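Haltberg Well Water Records
README, release 4

Summary
This data set contains 2,153 water test results from private wells in the Haltberg district. It is maintained by the Zastunari Water Office and is released for research and teaching. Each row gives one sample, with the well code, month of collection, hardness, nitrate and pH.

Coverage
Results come from 1,379 wells. Wells in the Ikimness valley were added in November. Nitrate is missing for 123 rows; these cells are left blank and should not be read as zero. 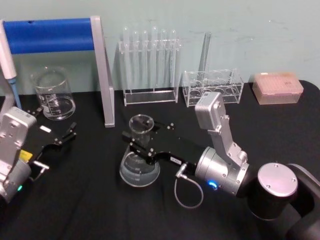

Liu asked whether hardness values from earlier releases could be compared with the present ones, given the change of units. They can, once the older figures are converted; the factor is listed in units.txt.

Known limits
Owners request testing themselves, so the sample does not represent all wells in the district. Well codes are not linked to addresses.

Use
The files may be copied and shared with credit to the Office. Corrections should cite the well code and row number.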